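Diary, July, evening

Noodle day at the rental kitchen in Brorencombe.

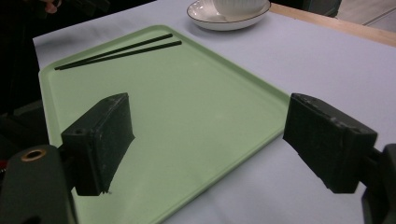 Back to alkaline noodles after the break for the dumpling work. The last batch, at the old hydration, tore in the sheeter on the second pass. My notes blamed the flour. I now think the notes were wrong and the cause was rest time, which I had cut short that day to be out by noon.

Flour is the same sack as before, the Barach mill's bread flour, opened in May and kept in the sealed tub. I made two batches, identical except for rest. 200 g flour each, water at 40 percent of flour weight, salt and baked soda dissolved in the water first. I let the water stand until it went clear. Last time I poured it cloudy and found yellow specks in the sheet, and I suspect undissolved soda.

Mixing: the water goes in as a thin stream, in three additions, fingers spread, no kneading. It should look like wet gravel at the end and it did. Batch A rested in a bag for half an hour. Batch B rested in a bag until after lunch. Same bag type, same shelf, away from the window.

Batch A, first pass at the widest setting, came out ragged along both sides. Folded in half and passed again. Still ragged on the left, and there was a crack across the middle where the fold had been. It took five folds before it would hold together, and by then it had warmed up and wanted to stick to the rollers. Dusted with potato starch. Cut at the narrow setting. Strands were uneven, with a few that broke when I lifted the bundle.

Batch B went through on the first pass with slightly rough sides and was smooth by the third. No crack at the fold. Color was more even too, a pale yellow with no streaks. I took it one notch thinner than A and it didn't complain.

So, rest time. I would like to be more careful than that, since B was also made with warmer hands and a kitchen that had heated up by then, but the difference was large. Next time I will reverse the order and make the long-rest batch first, in the early morning, so both get sheeted in the same hour.

Florencia Vergara came by at lunch to collect the scale she lent me and stayed to eat. She has a low opinion of baked soda and uses the bottled solution from the Jadura shop. Her argument is that the strength of the home version changes with the oven, the tray depth and how long the jar has been open. That is a fair point. I weigh the soda before and after baking, and the loss has been consistent to within a gram, but I have no way of knowing what it picks up from the air later. I have started writing the date on the lid. She also thinks I over-salt.

Boiling: big pot, rolling, no salt in the water. A took 69 seconds to lose the chalky center. B, being thinner, was done before I had expected to check it, and I probably overran. Both went into cold water and were drained well. Eaten with sesame oil, soy and scallion, so the sauce would not hide much.

A had more chew, which annoyed me. Thickness would explain it. F. preferred A. I preferred B for the surface, which was slick and held less starch, but I would not have picked it for texture alone. Comparing two noodles of different thickness was a mistake in the method and I should have stopped B at the same notch.

Leftover B went into the fridge overnight in flat nests, dusted, in a lidded box. I want to see if the color darkens. Sena Gbeho says hers go gray by the second day unless she adds a little riboflavin, but she uses a whole-grain blend from Escobar and I would expect more graying from that anyway.

Sheeter: the scraper on the lower roller is loose again. I tightened it with a coin. It needs the proper washer, and the size is written in the back of the manual. Crumbs had packed in behind it and dried hard. Brushed them out, no water.

To do before the next session:
Order the washer.
Buy more potato starch, the fine one.
Ask Sena what hydration she runs with the blend.
Try 38 percent with the long rest, same notch for both batches.
Return F.'s second bowl.

Cleaned down and out by four. Wrists sore on the left side, from batch A I assume. Walked home by the canal and slept for an hour.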